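Bench notes, Breltow samples
January 3, 2025

Back at the bench after the break. Picked up the Breltow plankton tows where I left them, starting with jar 5. Ethanol had dropped a bit below the shoulder so I topped it up and put new tape around the lid. The label inside is still legible. The one on the outside isn't, and I've rewritten it in pencil.

Split the jar with the Folsom splitter until I had something I could get through in a morning. Mostly calanoids, as expected from a night tow, with a fair number of cladocerans and the usual mess of algae stuck to everything. I rinsed the worst of it through the coarse mesh. Next time do the rinse before splitting. The clumps don't divide evenly and I had to redo the first split.

Pulled out adult females first and moved them to glycerine in the small dishes. The fifth legs are what I need and they're easier to see once the animal has cleared, so these can sit overnight. Males went into a separate vial. The geniculate antennule on the right side makes them quick to pick.

Two specimens don't fit with the rest. They're larger, the last thoracic segment has a pointed corner on each side, and the caudal rami look longer than in anything else from this lake. I ran them through the Wiegand key twice. It comes out at a different couplet each time depending on how I read the setation on the endopod, and the key's drawing for that step is poor. I've left both whole for now. If I dissect one and lose the leg I'll be kicking myself.

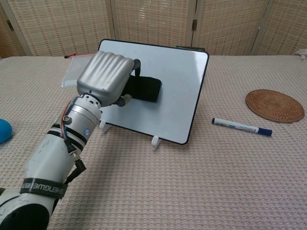 Gudrun Baumgart had a look down the scope before lunch and thinks they could be late copepodites of the common species and not adults at all. She may be right. The genital segment isn't as swollen as I'd like. She suggested checking against the March material from the Gisus end of the lake, where she remembers seeing something similar. Those jars are in the cold room, bottom shelf, behind the benthic cores. Will dig them out tomorrow.

Counts so far: 61 adult females out of the one split, which scales up well under the 3,000 we had for the same station in the earlier tow. I don't want to read anything into that until the flow meter readings are sorted out. The field sheet has a start value but the end value has been written over, and it could be either of two numbers. Need to ask whoever was on the boat.

Dissecting notes for whoever takes over the next jar: the tungsten needles in the blue holder are blunt. I sharpened one and gave up on the other. Lactic acid is getting low, enough for a few more slides. The cover slips in the open box are the thick ones and no good under oil.

Slides made today are in tray 2, left-hand column, ringed with nail varnish and still tacky, so keep them flat. Data typed into the Brurnimo sheet under my initials. I added a column for colour in life but there's nothing to put in it for preserved material, so leave it blank.

Still to do: clear the females, draw the fifth leg of at least one, find the Gisus jars, order lactic acid.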